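The folding problem: a conversation about chores and machines

Aug 5, 2018

The engineer I have come to see runs the household side of Skavley, a small firm that has spent the past six years trying to get machines to do ordinary jobs. Before that she worked on packing lines at Harms, where she looked after the arms that put tins into boxes. She asked me not to use her name, as she has been misquoted before and her mother reads everything.

We met at the firm's workshop in Hotbridge, above a tyre fitter's. She made the tea herself. I asked whether there was anything in the building that could have made it for her.

"No," she said. "There's one that could lift the kettle. I wouldn't want to be sitting under it."

Her view of where things stand is not gloomy, but it is a good deal slower than the one you will hear at trade shows. Shop floors are ahead of homes, she says, and will be for a long time. At Harms the tins came down the belt the same way up, at the same speed, all day. If one was dented, a gate knocked it off the line. The arm didn't have to know what a tin was.

"People saw that and thought, right, give it ten years and it'll be doing my ironing. But the arm hadn't got clever. We'd made the room simple. You can't do that to someone's house."

I asked which chores she thought were nearly there. She named floors first, with some reservations about rugs and chair legs. Robot mowers she counts as finished, more or less. After that she took a while to answer. Loading a dishwasher is possible if the plates are all one sort and somebody has scraped them. Wiping a table is possible if the table has been cleared, and clearing it is the hard part.

Then there is laundry, which takes up most of her working week. Washing and drying were solved long ago by putting the clothes in a drum. Everything on either side of the drum is still done by hand.

"A tin has one shape. A shirt has as many shapes as you like. You pick it up and it's a different shape, and you put it down and it's a different shape again. And the camera can only see the top of it."

Skavley's way round this has been to stop writing rules and start collecting examples. Instead of telling the machine how to fold, they record people doing the job with a gripper in the hand and let the software work out what the good attempts have in common. She is cautious about how far this will go. The firm has 4,000 recordings of clothes being picked up, moved and folded, and she says it is nowhere near enough.

"It sounds like a lot until you sort it. Towels, we've got plenty of towels. Then you look for anything padded, or anything with a lining that slides about inside, and you've got hardly any."

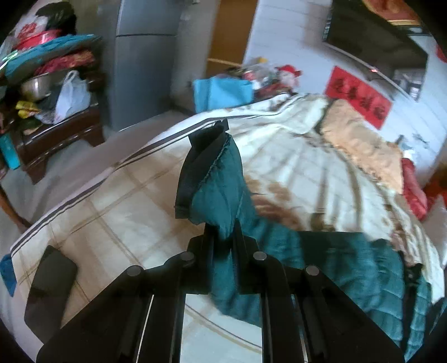
Padded clothes are awkward in their own way, she went on. A thin cotton top goes where you send it. Anything quilted wants to spring back, and if you pinch only the outer layer the rest stays where it was. A person feels this straight away and takes a deeper hold. A gripper with two fingers and no sense of touch has to guess from what it can see.

I wondered why they didn't practise on a clean table with good lighting. They did, she said, for the first two years, and the results looked very good. Then they tried the same software on a bed.

"It went for the duvet cover. Quite a nice grip, too. It folded a corner of the duvet cover over and stopped, and as far as it was concerned that was the job done."

Since then they have wanted ordinary rooms, with patterned sheets, blankets that haven't been straightened and the lighting people live with. It makes the work slower. She thinks it is the only version worth doing.

In June the firm ran its longest trial so far, using a two-armed machine called the Mustel. It was given 493 garments over the course of the trial. It folded 39 of them well enough that she would have put them in a drawer. I said that seemed low, and she agreed that it was.

"The year before, it was 2. So I was pleased. I rang my mother, and she said she could do thirty-nine before the news came on."

Speed is the other trouble. The Mustel takes several minutes over a T-shirt, and much of that is spent looking. It can be made to go faster, but then it drops things, and a dropped shirt has to be found again from scratch.

I asked about shops, where clothes are folded all day and somebody is paid to do it. She has had enquiries. A chain of outdoor clothing shops wanted a machine to tidy tables after closing time, and she turned them down after an afternoon in one of the branches. The jumpers were fine. The trouble was hangers, tags, a child's glove, and a jacket someone had tried on and left inside out with one sleeve still in.

"The lad working there sorted it without looking. He was talking to me the whole time."

She does expect some shop work to go sooner, mainly in stockrooms, where goods arrive flat and bagged and there is no public to walk round. Hotel linen might be next, as sheets are all alike and there are a great many of them. Private homes come last on her list. When I pressed her for a year she wouldn't give one – she has given years before, and they have come and gone.

What she would like first is something quite small. It would take one thing out of a basket, hold it up by the shoulders and hand it to a person to fold. Her mother has arthritis in both hands and finds the bending and sorting worse than the folding itself.

"I'd sell that tomorrow if it worked. At the moment it holds things up by the hem."

She took the cups downstairs to wash them, and I went to find my train.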